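Section 4. Putting the Heads Back On

Your bottles and their sprayer heads have been apart for a while and may have developed separate lives. Set aside 14 minutes and a table you can wipe down.

1. Stand the bottles along the back of the table. Lay the heads in front, tubes and all.

2. Match by cap color if you like. The threads do not care about color, and a cap that looks perfect may still refuse to turn.
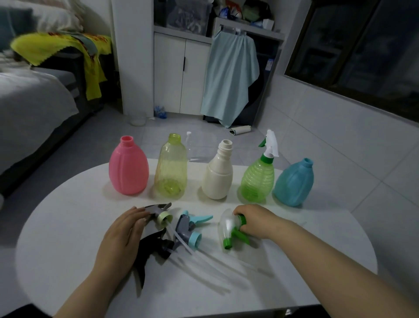
3. Check the dip tube before you commit. It should reach nearly to the bottom. If it bends hard against the base, try a taller bottle or trim it at a slant. You can trim a tube twice. You cannot trim it longer.

NOTE: Tubes roll. Look under the table before writing to Hsiu-ying Tsang for spares (part 613).

4. Lower the tube in, hold the body of the bottle with one hand, and turn the collar with the other. Turn the collar only. Twisting the trigger feels productive and loosens the head.
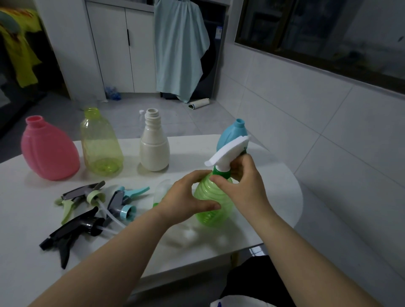
5. Stop when the collar is snug. If it sits crooked, back it all the way off and start over. Forcing it has been tried, mostly by Joni Mustonen, and it is how part 566 came to exist.

6. Point the nozzle where you want it, then fill, label, and test over a sink.

CAUTION: Never put a new cleaner in a bottle that still smells of the old one. Rinse it first, and never mix bleach with anything but water.

Plorville Household Guide | Questions: Kerttu Nurmi, Reader Desk | Back to top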